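Play table covered with carpet: how do I keep it clean, and do big bricks stand on it?

Hello everybody. I have a low table in the family room of our apartment in Burkesside, and last October I covered the top with a piece of short carpet, blue-gray, because the noise of the toy bricks on the bare top was too much for the people downstairs. The noise is much better now. But I have two problems.

First, the carpet catches crumbs and hair, and I am not sure how wet I may make it. It is glued and I can't lift it up. Second, the big bricks (the kind with four round studs, for small hands) do not stand as straight as before. When my son presses one brick against another, they lean a little, and a tall tower falls quickly.
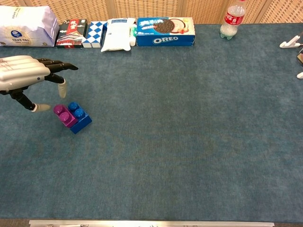
I also use the far side of the same table, against the wall, as a shelf for boxes and bags from the kitchen, because our cupboard is small. My sister says this is a bad habit and that food packages should not be near the toys. Is she right? I would like to keep both uses if it is possible. The table cost me 33 dollars second hand, so I don't want to spend a lot on it.

Posted by carpet_top_381

mostell_mom

We had almost the same thing at the playgroup in Mostell. For crumbs, use the small brush head of the vacuum and go in two directions, first along the table and then across. For sticky spots I take a cloth, make it damp with warm water and one drop of dish soap, and I press. Do not rub, the carpet becomes fuzzy. After that press again with a dry towel. Glued carpet should never get really wet, the glue can let go at the corners and then you have a bubble that stays forever.

For the towers, put something flat on one half of the table. We used a big baking tray turned upside down, but a base plate for the bricks is nicer if you find one used. Then the children build on the hard part and drive cars on the soft part. It makes more noise than carpet, of course, but much less than the bare table, as the carpet is still under it.

About your sister: I would keep closed boxes there and move anything which is open. An open bag next to a three year old will be empty on the floor in one minute.

Hedegaard_fan

just take the carpet off and buy a foam mat. carpet on a table is strange

plullavis2000

I don't agree with the answer before me, the carpet is good and I have kept mine for years. My table came from a shop in Plullavis with the carpet already on it.

I want to add something about the leaning. It depends how long the carpet hair is. If it is short and tight, the bricks lean only when they are not pushed together completely, so check this first. Two bricks side by side are not connected at all, even if they touch. They need a third one on top, over both. My daughter did not understand this for a long time and she blamed the table. Start with a wide bottom layer, and the tower can be up to 1000 mm high on my carpet before it becomes dangerous for the lamp.

For the things at the wall, I screwed a narrow strip of wood across the table, a hand's width in front of the packages. It is low, so you can still reach over it, but the bricks don't slide between the boxes anymore. Heavy things should stand in the corners, and tall bags I would fold down at the top so they don't tip over to the toy side. Also, please wipe under the boxes sometimes. I left one box in the same place all winter and there was a flat square in the carpet when I moved it. Steam from the iron, held above and not touching, made the hair stand up again, but this took me three tries and I waited until it was dry between each one.

carpet_top_381

Thank you, I will try the baking tray this evening because I already have one. The strip of wood must wait until I can borrow a drill. Does somebody know if the strip can be fixed with tape through the carpet, or will it not hold?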